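Stories > Short Fiction > The Orange Table

My aunt's kitchen in Ramlow was a long room with one window, and she had been told by every person who ever sat down in it that the table was too orange. She would nod and put the kettle on. The table had come with the house, plain and brown and a bit wobbly, and she had lived with it politely for nine years before she went out one October morning for a loaf of bread and came home with a can of Juvness enamel in a shade meant for boats.

I was staying with her then, in the little back bedroom over the porch, supposedly to help her get ready for the move, although she was not sure she was moving and I was not sure I was helping. She had put down a deposit on a smaller place on Ashour Street, nearer the bus and with a tub she could step into easily. Every evening she made a list of what would go with her and what would be given away, and every morning she found fault with the list. The blue bowls went on and off it all month long. So did the sewing machine, and the umbrella stand, and a framed map of Pliredholm that my uncle had bought on their honeymoon and hung a little crooked in every house they ever had.

The table was never on either list. I noticed that sometime in the second week, when I was reading through her pages over my toast, and I asked her about it in what I hoped was an offhand way. She said the table would not go around the bend in the hall at Ashour Street, and then she got up and rinsed a cup that was already clean.

She did love to sit at it. She liked the window open a crack, even in the cold, and she liked a candle going at supper, one of those fat white ones that lean over as they burn, and she would talk through the whole of a meal and well past it, about the river, and the woman who used to keep geese behind the church, and what a person could get for 110 dollars in the year she was married (a stove, she said, and a good one, and the man would carry it in for you). By the time she had finished there would be a puddle of wax on the orange paint and she would look at it with great surprise, as though somebody else had been in.
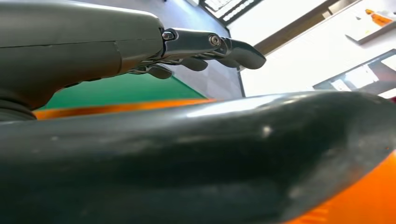 How do you get candle wax off a painted table without taking the paint along with it? Leave the wax until it has gone quite hard, lay a bag of ice on top for a few minutes if you are in a hurry, and then push it off with the edge of an old plastic card held nearly flat, wiping up whatever is left with warm water and a drop of dish soap.

I learned that from her, and I must have done it every morning that fall while she sat with her coffee and told me I was pressing too hard. I was, too. There was a nick near her chair where I had gone at it with a butter knife on my first day, and she had not said a word at the time, only found me the card. She kept what remained of the Juvness on the pantry shelf and touched up the nick with a cotton swab, but it always looked a bit newer than the paint beside it.

The movers came to give us a price, two brothers in matching caps, very courteous, and the older one wrote down 600 dollars and then stood looking at the table with his pencil behind his ear. He asked whether it was going. My aunt said it wouldn't fit around the bend. He asked if he might turn it up and have a look, and she said she supposed he might, so we all moved the cups and the salt and the morning's mail, and over it went, and he pointed at the bolts where the legs went on.

"These come off," he said.

She bent down, one hand on my shoulder, and looked at those bolts for quite a long time. Nine years brown and a good many more orange, and she had never once seen it from underneath. The bottom was still brown. There was a drip of enamel that had run down over the edge and dried there, shiny as a bead, and she touched it with her thumb.

"Well, I'd have to have the kitchen painted over there," she said to me, when the brothers had gone out to their truck. "It's green. You couldn't have this in a green room."

I said I thought you could, and she said that I had no eye at all and never had, and she sent me to the pantry for her list. She wrote the table in at the top, above the blue bowls, and then crossed out the umbrella stand, and then sat there with the pen over the map, asking me if I remembered which way it used to lean.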